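Chapter 4

The Gripper Build: From Bench to Sim and Back

What you need before starting: the arm from Chapter 2, working, with the wrist plate drilled. A laptop that can run a simulator without cooking itself. Chapter 3 read, or at least skimmed. If your arm still droops at the elbow go back and fix that first, a gripper on the end only makes it worse.

Covered here: picking a finger style, building the linkage, wiring one motor, getting the thing to close on command, then blocks. Lots of blocks. Not covered: suction, soft fingers, anything with more than two fingers. Those are a different book.

4.1 Where this build comes from

Most of the chapter was worked out on the long bench at Plendau, the shared workshop where three of us had keys that winter. Vilho Laitinen did the metal. Janaína Meireles wrote the first control code, and then threw it out and wrote the second, which is the one printed here. My part was mostly cutting, filing, breaking things. The same gripper has since been put together on a kitchen table by Lindalva Miranda, with hand tools and one borrowed drill press, so a full shop is nice but not required.

We called it Guerra. Bad name, it stuck. Parts drawings are marked G plus a number all through the chapter.

4.2 Parallel or angled

Two choices for a two-finger gripper. Angled fingers swing on a single pivot each, like pliers. Cheap, quick, four holes and done. Trouble is the pads meet the object at a slant unless it happens to be exactly the right width, and then it squirts out forward. Anyone who has picked up a wet olive with tweezers knows the feeling.

Parallel fingers stay facing each other the whole way. More links, more pins, more places for slop. We went parallel. Use the angled version if you only ever plan to lift one size of thing; section 4.9 has the drawing.

The trick in a parallel linkage is two links per finger, an outer and an inner, equal between hole centers. Equal means equal. Clamp both blanks together and drill them as one piece. Giorgia Morelli drilled hers separately, checked them by eye, and got pads that toed in so badly she could only hold things by the corner. She redid them in an evening.

4.3 Why simulate a thing you are holding

Fair question, came up a lot at the bench. Answer: the motor. We stalled 2 of them before anyone thought of trying the moves on screen first. In sim you can run the same pick 1,000 times overnight with no smell of hot varnish. You also find out which approach angles are hopeless, before the fingers find out.

Sim will not tell you if your pins are loose. It won't tell you the cable snags on the elbow. It thinks friction is a single number. Keep all that in mind thru the rest of the chapter.

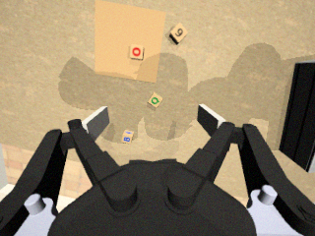
Set up your first practice layout small. A flat floor, a few cubes of the same size, one target area, no clutter between. Letter and number blocks are good for this, because the character gives each cube an ID and also shows which way it's turned, so a sideways 8 goes in your log as a rotated pick and the code has to turn the wrist to match. Put one cube on a square of cardboard, like the red O, and leave the others straight on the floor. Spread them so some are close to the gripper and some well out. And leave the shadows switched on. Janaína turned them off for speed in her first version, and the block finder was lovely right up until it met a desk lamp.

Copy the layout on the real bench afterward. Same blocks, same spacing, as near as you can get with a ruler. Any disagreement between the two is the intersting part, write it down.

4.4 Parts and tools

Links, 4, from flat bar. Pads, 2. Pivot pins with clips to suit. Base plate, from the wrist plate offcut if you saved it. One geared motor; ours was a Rerno from the surplus bin, any with similar torque will do. Motor driver. Thin rubber for the pad faces, old inner tube is fine. Flexible cable, 138 cm on our arm, measure yours along the route with the elbow fully out and then add a hand's width.

Tools: drill press if you can get at one, center punch, files, small vise, multimeter. Deburr every hole, both sides. A burr under a link feels just like a weak motor and you will waste a whole afternoon on it, as we did.

Safety, short version. Power off before fingers go near the linkage. Glasses on for drilling. Driver on a switch you can reach without leaning over the arm.

4.5 Marking out

Start with the longest link, G1. Blue the bar or use a marker, scribe the center line, punch both holes before drilling either. Dont trust the edge of the bar as a reference unless you have filed it flat yourself.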